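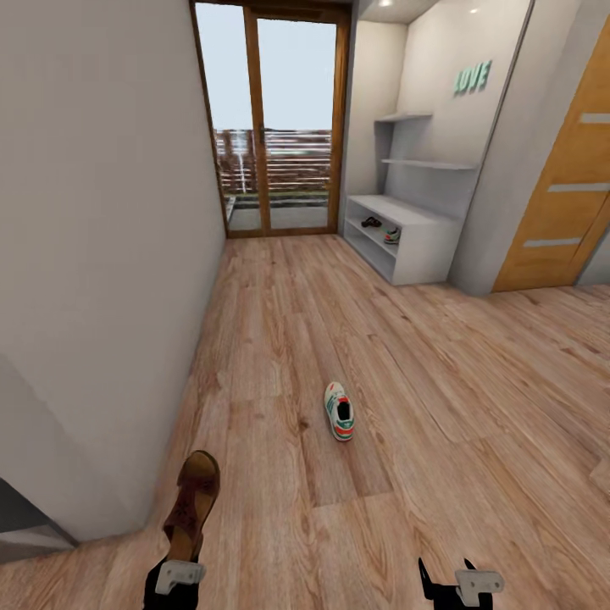 Reviews > Home Robotics > Simulation Packs

March, by the Varela workshop desk

I've been setting up our two-armed tidying robot with the Lovurness hallway pack from Dimance for long enough now to have opinions, so here they are! If you haven't met it, it's a simulated apartment hallway with a shoe-tidying job in it, and you use it to sort out your arms and grippers before you let the real machine near anyone's sneakers.

Install was easy. The download took a while on our office line, but after that I pointed it at our robot file, picked the plain parallel grippers and had both arms moving before lunch. The finger plates came in the wrong way round the first time (my fault, I'd skipped the page on left and right mounts), and the fix is one setting.

What I like most is how fussy it is about shoes. A sandal and a sneaker are very different things to pinch, and the pack lets you tune closing force for each arm on its own. I started at 5 newtons on the left and kept dropping the sandal, so I crept up until it held through a full turn of the wrist. The sneaker wants a wider opening and a slower approach, and I'm still fiddling with that one.

I also run the wrist calibration in it every Thursday – 500 cycles, 4 of the joints at a time, and then I compare the log with the one from the real arms. That's how I caught a loose elbow mount on our machine. Ten minutes with a hex key and some thread locker and it was fine again, but I'd have blamed the software for weeks.

Gripes? The manual is thin on camera setup, and the wide lens setting bends straight lines so much that you really must load your own lens numbers before trusting any distances. The reset button also forgets your gripper settings, so save them first. And the Hondness add-on, with the extra finger shapes, costs more than I think it should.

Would I buy it again? Yes, though I'd skip the add-on and spend the money on spare finger pads.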